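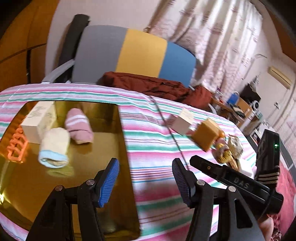

The regional league has no grounds for resuming on a Tuesday night schedule while two of its four stadiums lack approved lighting, Dustach said in a written response to the revised fixture list, and the club wants the matter settled before the transfer window opens in March.

The response was sent to the league office after the revised list went out to member clubs. It runs to two pages and deals mostly with kickoff times, the light readings taken at the Bangera and Milum grounds, and the order in which postponed matches are to be replayed.

Under the competition rules, a ground used for evening matches must hold an average of 600 lux across the playing surface. Readings at Bangera met that level in both penalty areas but fell to 400 lux along the east touchline. The Milum ground was not tested after one of its masts was taken out of service, and its certificate has lapsed.

The league had proposed to let both grounds host evening matches under a temporary waiver. The waiver would apply to outfield lighting only and would expire at the end of the regular season. Clubs using it would have to repeat the readings before each home match and file them with the match delegate by noon.

Dustach objects to the waiver on two points. The first is that the rules allow a waiver for a single match and make no mention of a block of matches. The second is that a game abandoned for poor lighting would be replayed in full, and the calendar has no free dates left after the cup semifinals.

Bekora, which shares the lead in the table with Dustach, supports the waiver. Its submission argues that moving the affected matches to weekend afternoons would leave some squads with three games in six days, against a recommended minimum of 72 hours between kickoffs. It also asks that the last two rounds be played at the same hour at every ground, a condition the draft list does not meet.

Milum has told the league it can have the damaged mast back in use before its next home date, provided the replacement fittings arrive on schedule. If they do not, the club would prefer to play at Bekora's ground and keep the home share of the gate. The rules permit a change of ground up to five days before a match with the written consent of the visiting club.

Attendance is a further complication. The Bekora ground is licensed for 3,000 spectators, but that figure drops when the north stand is closed, as it has been for evening matches this season. Season ticket holders from a displaced club would have first claim on seats. Any away allocation would be set after that, and the draft list does not say how it would be calculated.

Bangera has not filed a position. The club has asked for a second set of readings along the east touchline after the lamps there are realigned, and has requested that the same meter and grid spacing be used so that the two sets can be compared. The first test used a grid of five-meter squares, with readings taken one meter above the turf.

The postponed matches will be replayed in their original order unless both clubs in a fixture agree to a swap. Suspensions carry over to the next match played, whichever round it belongs to. Players registered after the original date of a postponed match will be eligible for the replay, a change from last season, when they were not.

The league office will accept further comments on the fixture list until 5 p.m. on Tuesday. A final version will then be issued to clubs and match officials. If the waiver is dropped, evening matches assigned to Bangera and Milum will move to 2 p.m. on the nearest available weekend, and the rest of the list will stand as drafted.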